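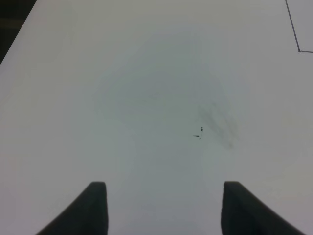
When does the Orkham library start its new hours? The first week of February, with doors open until nine on weeknights.

I've been grumbling about the old closing time for years, so forgive me if I sound a little giddy. The town posted the new schedule on 3 January 2018, and it's a good one! The main branch gets three extra hours every weeknight, and the little Foseck branch (the one behind the post office, with the terrible parking) finally gets Saturday mornings back.

The push came from readers. A petition left at the front desk picked up 518 signatures before the holidays -- mine is on there somewhere, in green ink -- and the Afolabi Fund chipped in money for the evening staff.

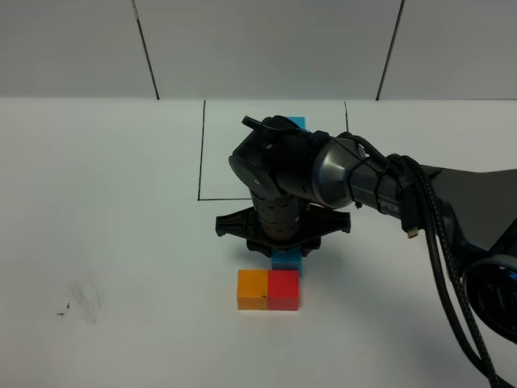 Colored blocks on a white tabletop, with a black robotic arm over them.

Late fees are changing too. Kids' books won't rack up fines at all anymore, and for everything else the most you can owe on one card is 3 dollars. I went through my own account last night and, well, I'm glad about that part.

The catalog is also moving to a new system called Griltus, so the website will be down for a day or two before the switch. If you keep a long wish list (mine has 100 titles on it, don't judge),

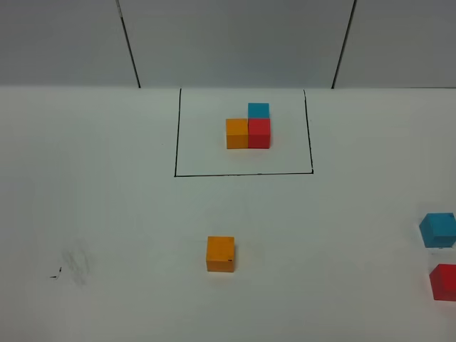

print it or copy it somewhere safe before the end of the month, as saved lists won't carry over. Holds will, and so will your card number. New cards are free at either desk, and the first 250 people to sign up get a canvas tote.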